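Subject: Re: [drekenside-residents] Water hardness, limescale and the new supply

To all on the list,

I have gone through the replies to last month's message and will try to answer them in one place. The original is quoted here for anyone who joined since.

> The supply to Drekenside will move from the Hakala wells to the Grirham reservoir in May. The water will be softer than what we have now. The change will be made overnight and most homes should notice nothing except a short drop in pressure. Please run the cold kitchen tap for 5 minutes the next morning before you drink from it.
>
> Hardness at the moment is 271 milligrams per liter. If you have a softener, check the manual, as the setting will need to come down.

Most of the mail was about appliances. Our well water has left scale in kettles, shower heads, water heaters and washers for as long as the houses have stood here. Scale that is already in a machine won't disappear when the supply changes. It may come loose a little at a time over the first few months, and the inlet screens are where it tends to collect. On most washers the screen sits where the hose meets the back of the machine. Shut off the water, unscrew the hose, pull the screen out with pliers and rinse it.
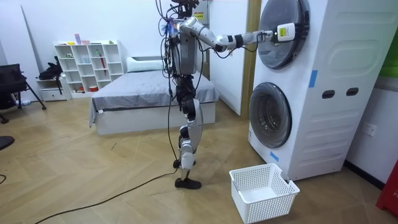 Do I need to use less detergent once the water is softer?

Most households will. Hard water uses up part of the detergent before it gets to the clothes, so the dose printed for hard water is higher. Start with the soft water line on the box and go up only if things come out dingy. Too much detergent in soft water makes a lot of suds, and the rinse may not clear it all.

The same goes for dish soap and shampoo. If your skin feels slick after a shower, that is normal with softer water and you will get used to it.

Several people asked about descaling before the change or after it. I would do it after. There is no harm in doing it twice, but if you only want to do it once, wait until the new water has been running for a few weeks. Citric acid works well in a kettle. For a washer, run it empty on a hot cycle with whatever cleaner the manual allows. Do not mix citric acid or vinegar with bleach under any circumstances, and don't run one straight after the other.

Water heaters are a bigger job. A tank that has never been flushed may have a thick layer at the bottom, and the drain valve can clog and then refuse to close. If yours is old, get a plumber to do it.

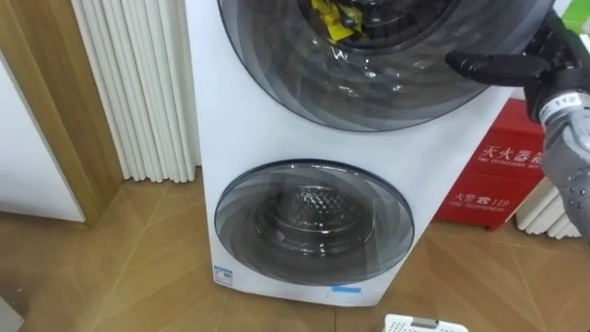

List notes page last changed: Saturday, 7:40 a.m.

Softener owners, please read this part. The notes page now has the settings for the Hurnurik units that were put in when the east side was built. Hold the two lower buttons until the display blinks, then enter the new hardness figure. The figure will be posted as soon as we have a test from the Grirham side. Leave the setting where it is until then. If you decide to stop using the softener altogether, put it in bypass and empty the brine tank. Salt that sits for months sets into a solid lump.

On cost, the one-time connection charge to the association is 3000 dollars and it comes out of the reserve. There will be no special assessment. The reserve also covered the new valve box by the north gate, at 1146 dollars. Both amounts are in the spring budget sheet. Monthly water bills are set by the district and I have no word yet on next year's rates.

One more item on pressure. The reservoir sits higher than the well tank did, and houses at the bottom of the hill may see the pressure go up slightly. A pressure gauge that screws onto an outside faucet is cheap at any hardware store. If yours reads over 80 psi, you need a regulator or the one you have needs adjusting. Rubber washer hoses that have gone stiff or started to bulge should be replaced in any case. 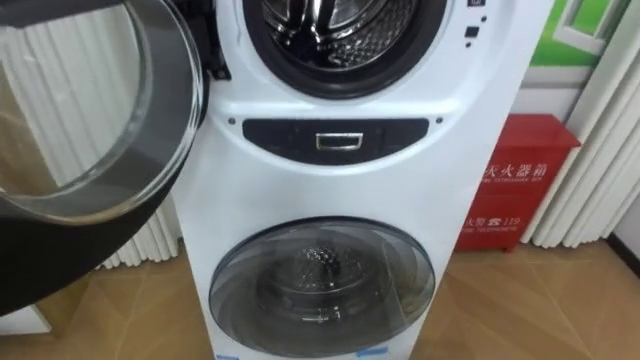

A reply from Lower Row came in while I was writing this, asking whether the fire hydrants would be off during the changeover and whether it would be all right to water the garden that night. The hydrants stay on all the way through. As for the garden, please leave sprinklers and drip timers off from 10 p.m. until morning, so the lines can be flushed with nothing else drawing on them.

The same message said that the water on Lower Row had already looked cloudy twice this spring. Fill a clear glass and let it stand. If it clears from the bottom up, it is only air. If it stays cloudy or there is grit at the bottom, write to the list with your house number and the time of day you saw it.

Replies to the list, please, and trim the quoted text.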